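Burnon Mail-Order Yarn: Frequently Asked Questions
Updated 8/16/20

How long does shipping take?
Most orders leave our Tanui warehouse within 2 business days. Orders placed in September can take longer — it is our busiest month.

Can I return yarn I didn't use?
Yes, if the label is still on. Wound skeins can't be returned.
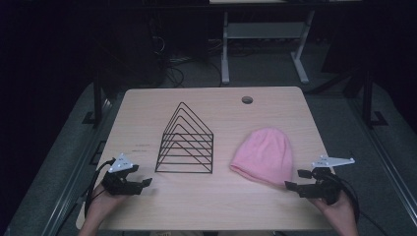 One customer wrote in to ask whether that covers sale yarn too, as her order page said nothing about it. It does. Sale yarn follows the same rule, and the refund is for the price you paid.

Will two skeins of the same color match?
Only if the dye lot is the same. The lot number is printed under the color name. Put the lot you need in the order notes and we will check the shelf before packing.

How should I wash a finished hat?
Use cool water and a little mild soap. Press the water out in a towel and dry the hat flat.

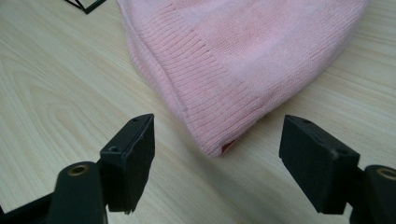
Don't wring it or hang it up, as the weight of the water can stretch the stitches. Lekow wool should never go in the dryer. Silteck cotton can, on low.

Do you sell to shops?
Yes. The minimum shop order is 500 skeins, in up to 6 colors.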